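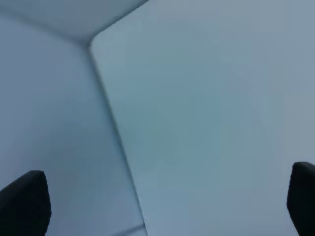
Figure 16.1 Pale surfaces meeting at a corner.

Chapter 16: Sorting and Filtering a List

Now the fun starts! You have typed in your rows, fixed your column widths, and saved the file. In this chapter you get to ask your list questions and watch it answer. We will use the Clelby stock sheet from the practice folder, which has 52 rows: 2 rows of headings and 50 rows of products.

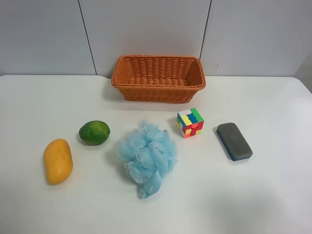
A filter hides rows without deleting them, and I love how safe that makes it to play around. Click any product, open the Data tab, and choose Filter. Small arrows show up beside each heading. Say your Item column holds all kinds of housewares and you only want things like the orange-brown woven basket in the picture. Open the arrow, clear Select All, check Basket, and click OK. The other rows drop out of sight (the row numbers will skip, so don't panic!).
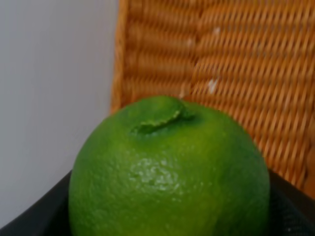 Sorting by color is a treat once you have tried it. Shade a few cells in the Supplier column, one shade for Cero and another for Egilsson, and then choose Sort by Color from the arrow menu. Pick strong shades, something as vivid as the green fruit shown with this section, and your groups will jump right out when they move to the top.
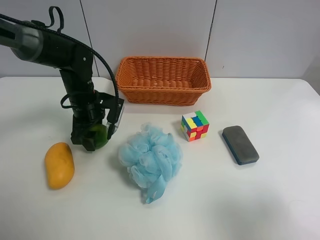
You can also stack one sort on another. Open the Sort box, choose Supplier first, click Add Level, and choose Price. All the Imach products now sit together, cheapest first. Try it before you go on to Exercise 2.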